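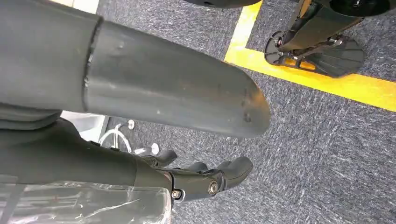
Grey arm, with the seam where two cover sections meet.

Call for participants: home trial of frozen fruit and thickened breakfast recipes

Trirholm is recruiting households for the second round of its breakfast recipe trial. The work concerns blended fruit bowls, overnight oats and set yoghurt made in ordinary kitchens with ordinary blenders. The first round, run from our test kitchen in Drollwood, drew 363 completed record sheets. The second needs more, and from a wider spread of equipment.

What is being tested

Written recipes for blended bowls usually give fruit by the piece and liquid by the splash. The thickness of the result then varies a good deal between kitchens. We want to know how much of that comes from the temperature of the fruit, how much from the order of loading and how much from the blender. Participants follow a fixed recipe by weight, then measure how far a spoonful spreads on a flat plate after 2 minutes.

Each household will make six recipes over three weeks. Two use frozen banana as the base, two use frozen mango, one uses soaked oats and one uses strained yoghurt. Ingredients other than milk are supplied. Milk may be dairy or plant-based, but the same carton type must be used throughout and its fat content written on the sheet.

Who can apply

Applicants must be 18 or over and live within the Drollwood delivery area. You will need:

A blender with a jug of at least one litre. Stick blenders are accepted for the oat recipe only.
Digital kitchen scales reading to one gram.
A freezer holding -18 °C or colder, with one free drawer.
A flat white plate at least 20 cm across.

We cannot accept anyone with an allergy to milk, oats, nuts or sesame. All packs are put together in one room and traces cannot be ruled out. Professional cooks may apply but will be recorded as a separate group. 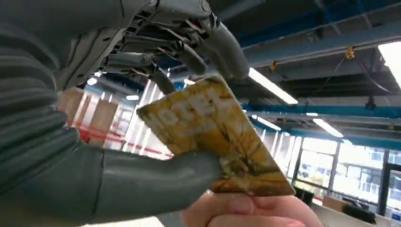

Marisol Varela writes that in the first round she spent longer weighing than blending, and that the spread test is easier if the plate is kept in the same cupboard all week. She would also like the sheet to have a box for fruit that has clumped in the bag. The box has been added.

Time and payment

Allow 25 minutes per recipe, including washing up and the record sheet. Payment is by supermarket voucher, sent once all six sheets are in. Part payment is made for four sheets or more - below that we can only cover postage. Ingredients left over are yours to keep.

Records

Results are stored under a household number. Names and addresses are held separately and deleted when the vouchers have gone out. The mean spread for each recipe will be sent to everyone who took part, along with the revised Mornadance recipe cards.

How to apply

Write to Leobardo Escobedo at the Trirholm test kitchen, giving the make and wattage of your blender, your jug size and the days on which you can take in a frozen delivery. Applications close on 2nd September. Packs are delivered by Henríquez in insulated boxes, which should be emptied on arrival and left out for collection.

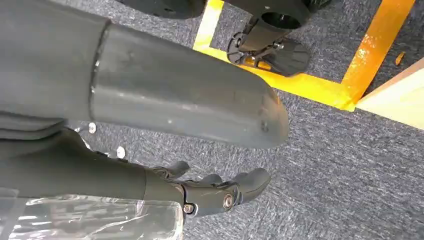 Forearm and hand over speckled carpet.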